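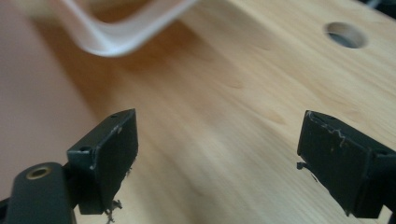
Hello all, I am preparing the equipment budget for the next period and I want to ask again about finger pads for the hand-held grippers. In April I put them under "small parts", and this was my mistake. They are not so small when you add them for every station. On our black fingers the coating is scuffed and chipped, with pale patches along the edges, and I think many of you have the same. I would like to plan for it as a separate line.

Hsiu-ying Kwan wrote:
> We have 500 left in consumables and Dovex asks 166 for one set
> of pads, with shipping. Vasside is cheaper but they want an
> order of 9 sets minimum. Can we wait until the new budget, or
> do we buy now? Also please tell me if the tables must be
> replaced too, I have no line for them.

Thank you Hsiu-ying. With 500 we can pay three sets from Dovex, and 2 remains. I prefer this to waiting. For the new budget I ask another 500 for pads only, and the screws should be inside the same order — last time they came separately and we paid shipping twice.

The tables I would keep. A wooden top with some marks is still good for the work, and I don't want to spend pad money on wood.
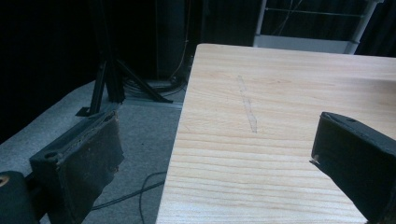

Should we buy complete fingers or only the pads?

Only the pads for now, and one complete pair as a spare. Dhillon quoted complete fingers to us, but the delivery time was too long for me to depend on it. I did not yet receive the price from Dellum. When it comes I will forward it to the list.

If your station needs something different, please write me before I close the sheet.

Best regards,
Prakash Chowdary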